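Fruit and Table Settings: Gallery

Messtead Kitchen Notes, September

The entries on this page cover the low-table settings used at the Messtead house for sorting, grading and serving fruit. Each setting gets a line or two on layout, cloth and ware. The notes were written by Neema Lukumay and checked against the pantry book by Kibet Shemweta. Picture files for most of the older settings were lost when the previous site closed, and their entries are kept as text until the prints are scanned again.

Terms used on this page

Low table: a table used from seated height, without dining chairs.
Ground: the cloth or bare surface on which the fruit sits.
Ware: any dish, jar or canister standing with the fruit.
Loose: fruit placed directly on the ground, outside any dish.

Setting A. Padden shelf, morning
Ground: bare boards, scrubbed. Ware: one enamel basin. Cooking apples, stalks up, placed so that no two touch. Bruised fruit goes to the basin and is used the same day. Print awaiting scan.

Setting B. Padden shelf, evening
Same boards and basin. Late pears added on the left. Pears are checked by pressing near the stalk with the thumb. The body of the pear stays firm too long to be a useful guide. Print awaiting scan.

Setting C. Mohamedi tray
Ground: flat metal tray, 2 handles. Capacity is 300 small plums in a single layer, measured once and entered in the pantry book. The tray is heavy when full and should be loaded where it will stay. Print awaiting scan.

Setting D. Checked cloth, mixed fruit
Ground: blue and white checkered cloth on the low table. Tomatoes, mandarins and small yellow-green fruit are set out loose. Mixed settings are harder to read than single-variety ones, and the kinds are easier to compare when the cloth shows between them. A strong check also gives the eye a fixed scale. Differences of size within one kind stand out sooner on it than on plain linen. 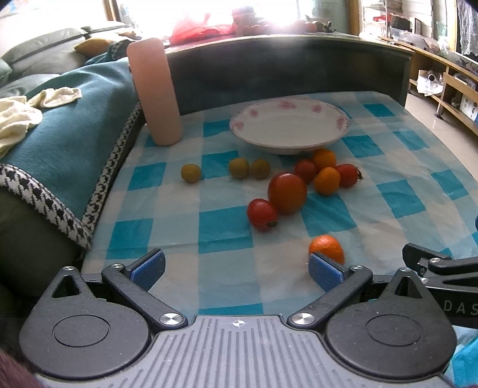 Setting D. Tomatoes, mandarins and yellow-green fruit on checkered cloth; oval dish with rose-patterned rim and tall pink container at the back.

Notes on Setting D. The white oval dish is empty and stands clear of the fruit. In our practice a dish is filled last, after the loose fruit has been looked over from all sides. Two sizes of tomato are present, and the largest, a red-orange one, stands near the center. The tall container keeps to the left rear edge, where it leaves the front of the cloth free.

Mandarins and tomatoes are close enough in color to be confused under a warm lamp. Daylight is preferred for any setting that includes both. Where daylight is not available, go by the surface: mandarin peel is pitted, tomato skin is smooth.

Setting E. Verkivska cloth, quinces
Ground: white linen with a red woven border. Ware: none. Quinces are wiped to remove the down and placed with the blossom end toward the viewer. The smell carries to the next room within an hour, and butter should be moved before starting. Print awaiting scan.

Setting F. Verkivska cloth, walnuts and grapes
Same linen, border turned to the back. Grapes are laid over a folded napkin to keep juice off the weave. Walnuts go in the shell, unsorted. The border pattern is said to follow a sampler dated 1833, but we have not seen the sampler and list the date only as received. Print awaiting scan.

Care of cloths

Checked cotton: warm wash, line dry, iron from the back. Treat tomato stains with cold water before washing. Hot water sets them.
White linen: soak overnight, then wash warm. Grape stains need 2 soaks.
Fold all cloths in thirds and change the fold line each time they are put away. A cloth kept on one fold will wear through along it.

Storage after a setting

Tomatoes go back to the pantry shelf, stem end down, out of the sun. Mandarins keep longest in a cool room with space around each fruit. Any fruit that has dropped to the floor is used first, whatever its condition looks like.

Corrections to the entries should give the setting letter and the line concerned. Settings G and H are in preparation.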